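Kraft paper

Kraft paper is a strong, usually brown paper made from wood pulp by the sulfate process. The name comes from the German word for strength, and anyone who has tried to tear a good grocery sack crosswise will understand why it stuck. It is found nearly everywhere that something has to be wrapped, covered, cushioned or carried, from the butcher's counter to the kindergarten art corner.

Manufacture

Wood chips are cooked under pressure in a solution of sodium hydroxide and sodium sulfide, which dissolves most of the lignin and leaves the long cellulose fibers largely whole. Softwoods such as pine and spruce are favored, as their fibers are longer than those of most hardwoods. The familiar brown comes from lignin that stays behind in the pulp, and bleaching takes it out, at some cost in strength and a fair bit more in money.

Uses

Sacks, envelopes, gummed tape and the flat facings of corrugated board all begin as kraft. Sold by the roll, it is also a well-loved covering for tables and workbenches, where it takes pencil marks and tape kindly and can be thrown out when the job is done.
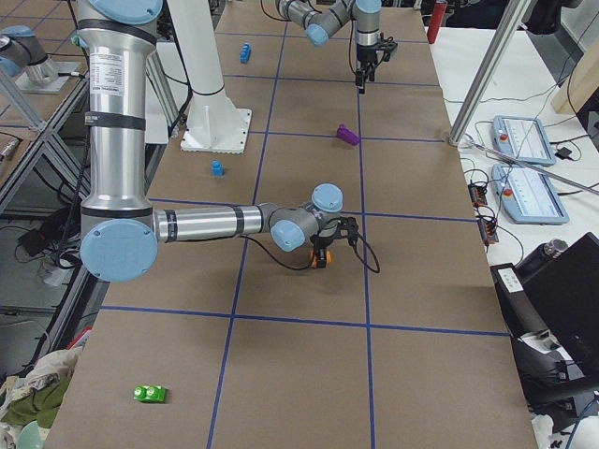 Dressmakers draft patterns on it, painters lay it over floors, and a good many families have wrapped their holiday parcels in nothing else for generations, with a bit of string and a sprig of something green. Schoolbooks were long covered in it too, often with cut-up grocery bags.

Small mills

Most kraft comes from very large plants, but a few small makers have kept going. The Zurell mill, run for many years by Coralie Fairweather, made wrapping grades on 2 machines and employed 1,917 people at its busiest. Its sample books were later cataloged by the paper historian Li-hua Ho, who found more than 1,330 separate sheets in them, many still carrying the foreman's penciled notes on weight and finish.

See also: Corrugated fiberboard, Butcher paper, Manila paper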